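How to Clear Out a Storage Unit Without Keeping It Another Year

You rented it for one February. That was several Februaries ago, and the padlock now knows you better than your dentist does.

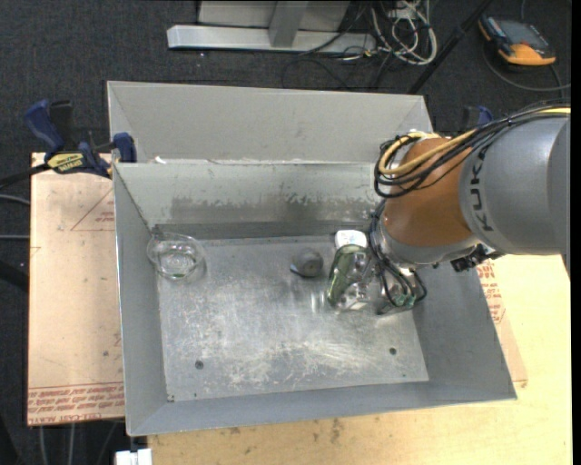 Step 1: Set a move-out time

Call the front desk and give notice before you lift a single box. A deadline you can cancel is a wish. At Tirnstead Storage the gate code dies at 6 p.m. on your last day, and so does your chance of one more look through the cassette tapes.

Step 2: Make 3 piles

Keep, give, dump. There is no "maybe" pile. You already have one, and you've been paying rent on it.

Mark the piles on the floor with tape. Big things go first: the couch, the exercise bike, the other exercise bike. Once you can see the back wall, the small stuff gets a lot less precious.

Step 3: Deal with the paper

Old tax forms and bank letters need shredding. Manuals for dead appliances don't. My friend Lurdes Veloso allows herself one shoebox for letters and photos, and she sits on the lid to close it.

Step 4: Book the haul before you're tired

Ask whether the price goes by weight or by space. Up to 3000 pounds is a common limit for a small trailer, and books get there faster than you'd think. Paint and batteries usually have to go somewhere else, so ask about those too.

Step 5: Sweep, photograph the empty unit, hand in the key

Get a receipt. Then check next month's card statement anyway.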